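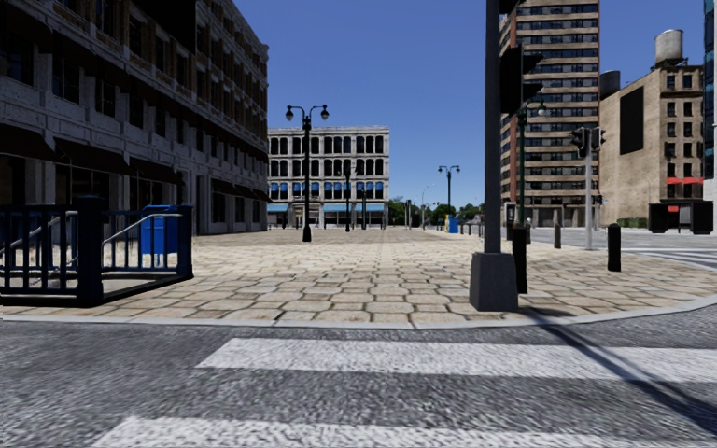 Driving examples alone are too narrow for a delivery robot, Dunne said on Tuesday, and the sidewalk needs a set of its own.

Pundance and Dastby have begun gathering such a set in Stilex, a simulated city. Operators steer a virtual robot along sidewalks and past crossings, and each run is saved as an example for the learning system.
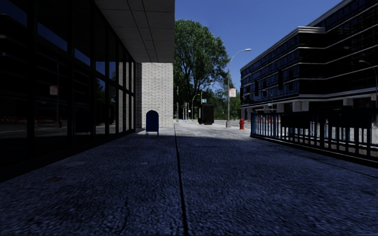

The first release holds 2466 runs over 26 routes – each up to 30 minutes long. Runs with a steering fault are kept and labeled. A second release is planned for May.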